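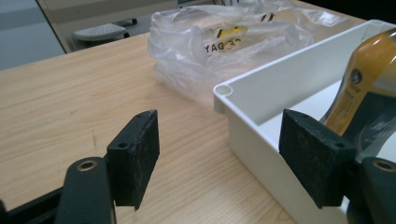
Dinesh Nanayakkara

The ferry to Dallo left at 9. Mara had the ticket, the coat, no shoes. Well, one shoe. She ran anyway, down past the bakery, past her uncle yelling somthing about bread.

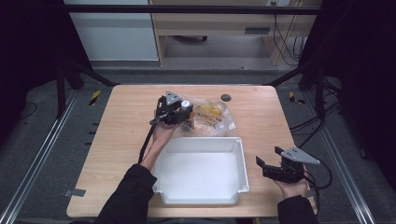 Flash Fiction

"You're late," said Elie. Gate half shut. He'd sold tickets here since she was 5 and never once smiled.

"Hold it. Please."

He looked at the foot. The bare one. Looked at teh water.

"Ten minutes," he said. "Fog."

There was no fog. September, clear as glass. She sat down on the ramp and cried and laced up the one shoe.

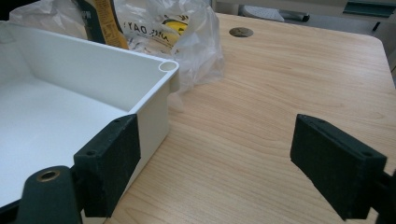 White box on a wood tabletop

Then the horn.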